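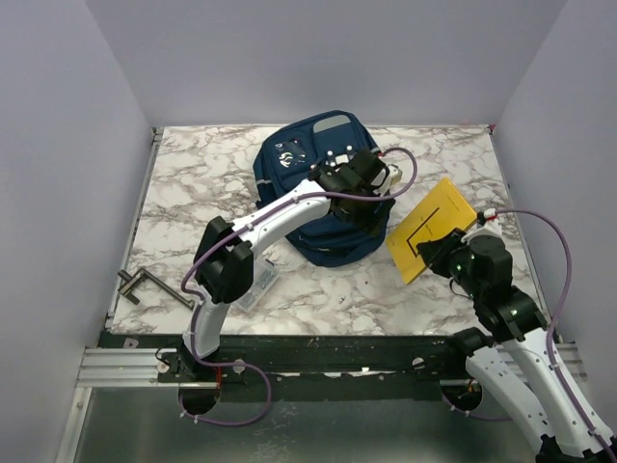
Re-waterproofing a coated nylon daypack

lechd
Navy daypack, coated nylon, two years old. The inside coating has gone tacky along the bottom seam and sheds white flakes. Fabric tag says PU 2265, presumably the maker's own code. Can I recoat over the old layer or does it have to come off first?

seamripper30
It has to come off. Sticky PU is hydrolyzed PU and nothing bonds to it. Soak in warm water with a little detergent, scrub with a nylon brush, rinse, dry for a full day. Then thin coats of Cellumix, 20 minutes between coats.

H. Makowska
Disagree on stripping the whole bag. If only the bottom panel is tacky, strip that panel and stop at the seams. A full soak softens the foam in the back panel and it takes a week to dry. I would also keep the brush off any printed areas. Screen print on nylon lifts easily.

seamripper30
Hydrolysis doesn't stop at a seam. If the bottom has gone, the sides are next. Do it once.

H. Makowska
The sides may have years left. The bottom sits on wet floors and the sides don't. Test with a strip of masking tape: press, pull, look for flakes. No flakes, leave it.

lechd
Tape test done. Bottom panel flakes heavily, sides clean, lid clean. Is Bruris any good as a coating? The local shop has no Cellumix.

dudek_fan
Bruris is a spray-on DWR. It goes on the outside and makes water bead. It will not replace the inner coating. Different job.

seamripper30
Agreed on Bruris. You want a brush-on PU sealer. Check the label says it is for synthetics, the silicone ones won't stick to PU fabric.

lechd
Ordered a brush-on. Will strip the bottom only and tape off at the seam. If the sides go by October I'll do those too.

seamripper30
They will.

Related threads
Seam tape lifting at the corners
Fadus zipper sliders, size 5 or 8?
Drying a pack with a foam back panel
Removing mildew smell from nylon

Contact | Terms | Back to top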